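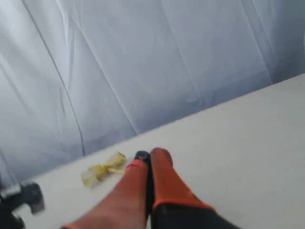 Search this journal
Home Articles Issues For Authors Contact

4. What happened after people took the aids home

4.1 Why I went back to the kitchens

By the time I got to this part of the study I had read so much about jar openers, sock aids and bath seats that I figured I knew how the story went. Somebody gets a bag of equipment, somebody uses half of it, and the other half ends up behind the ironing board. Section 3 gives the survey side of that, and it mostly fits. What the survey couldn't tell me was why a person would keep one long-handled sponge for years and drop another in a week, so I went and asked.

I visited 54 households in and near Gretidstead, all of them picked from the larger mailing of 4,000. Everyone had been given at least one small aid for dressing, cooking or washing, and everyone lived in their own home. I stayed as long as people wanted me to. Some wanted me gone before the coffee cooled, and one couple kept me through lunch and sent me off with soup.

I didn't use a fixed script. I had a sheet of topics (where do you keep it, who showed you how it works, what did you use before) and I let the talk wander. Ross MacLeish read through my notes afterward and sorted them into themes without seeing mine. Where we disagreed we sat down and argued it out, mostly over the theme we ended up calling "reach," which he thought was two themes. I still think it's one.

4.2 Where the thing lives

The strongest pattern was also the dullest one. People used an aid if it was kept within reach of the job. A reacher hanging on the back of the bedroom door got used every morning. The same reacher in a hall closet got used when a visitor brought it out. I heard some version of this so often that I started asking to see the storage spot before I asked anything else, and I'd recommend that to anyone doing home visits.

Kitchen aids suffered the most here. Counter space is tight in the older houses, and a one-handed cutting board takes up room that a toaster already has. Several people told me they liked the board and had put it away anyway. One woman kept hers upright beside the stove with a cookie sheet in front of it, and she was plainly proud of the arrangement — she got it out and put it back twice so I could write it down properly.

Figure 1 sets this out as a simple path: the aid arrives, it gets a first home in the house, it's tried, and then it either gets moved nearer to the job or it drifts away from it. I drew the drift arrow thicker because it came up more.

Figure 1. Path of a small daily living aid through the household, from delivery to regular use or storage. Thicker arrows mark routes described more often in the interviews.

4.3 Who showed you how

The second pattern was about being shown. Most of the aids in the study come with a folded leaflet, and most of the leaflets were still folded. People who had been shown in person, even quickly, talked about the aid in a different way. They said "you just hook it under" and moved their hands while they said it. People who had only the leaflet talked about it as something they ought to get around to.

The sock aid is the clearest case. It's a simple enough thing once you've watched someone load the sock onto it, and it's baffling if you haven't. I tried it cold myself before the visits and put the sock on inside out. Two models turned up in the homes, the Cukus and the older Ostermann, and I went in expecting people to prefer one of them. They didn't, as far as I could hear. They preferred whichever one they'd been shown.

A daughter or a neighbor did the job just as well as a therapist in these accounts. I want to be careful with that, as I was relying on what people remembered, and it's easy to remember your daughter kindly.

4.4 Looks, and what visitors think

I hadn't planned to ask about looks at all. It came up on its own, nearly always about the bathroom. People put up with a grab bar, and some had stopped seeing it, but a raised toilet seat got carried out and hidden when company came. One man did this every time his brother dropped by, then had to lift the seat back on afterward, and he found that harder than anything the seat was meant to help with!

The Kernov bath step got a warmer welcome than I'd expected. The people who had it said it looked like a regular step. That was all they said, and they seemed to think it was plenty.

4.5 Some limits

These are talks with people who agreed to have me in, so anyone who was fed up with the whole business probably threw my letter out. I saw each home once. I also saw them in April, and a few people mentioned that dressing is a bigger job in winter, with layers and thick socks, so the sock aid may have a busier life than I caught.

I didn't look at cost here. The price data come from the mailed survey and are handled in Section 5, along with the question of who paid.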